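Simulation group: gripper force fault in the peg cell

The insertion runs in the two-arm simulated cell have been stopped while we deal with a fault in how gripper force is reported. No hardware was involved. The results are still worth reading if you plan to move any controller from the simulator to the real arms at Furkbridge.

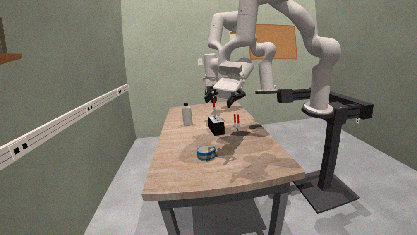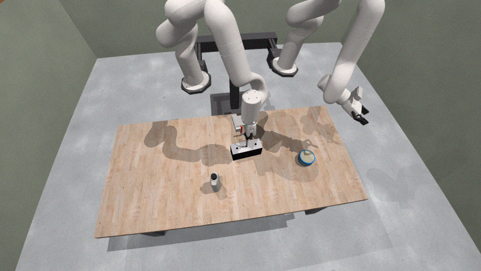 The simulated cell, from two viewpoints.

The fault was picked up by Manikandan Iyer in February, during a batch of 22 insertion attempts. In 7 of them the log recorded a closing force of zero for the full length of the grasp, while the joint data said the fingers had met resistance. The controller read the zero as a missed grasp and kept closing. On a real gripper this would load the fingers to their current limit and hold them there until the motor tripped.

Deepika Unnithan traced the cause to the contact filter. When the simulator finds more than one contact point on a finger in the same time step, the filter is meant to add the forces together. It was keeping only the last one in the list. If the last contact happened to be a grazing one with no load on it, the reported force dropped to zero. Thin parts held near the fingertip set this off most often. Wide parts hardly ever did, so earlier tests passed.

A second problem came up during the same check. The watchdog that should halt both arms after 2 seconds of mismatched force and position data had been turned off in the Gidau settings file, and that file was then copied to every new job. Svend Brøndum has restored the watchdog and locked the setting. Changing it now needs sign-off from him or from Anitha Kurian.

The filter fix is in the current build. The same batch has been rerun with no zero readings, but we have not yet repeated the test with both arms moving at once, where the time step is shorter and contacts are sorted in a different order.

Until that is finished, please do not use force data from older builds to set grip limits. Anyone who has already done so should send the job name to Thirumalai Murthy, who is keeping the list of affected runs. Jobs that use position control only are not affected and can carry on as normal.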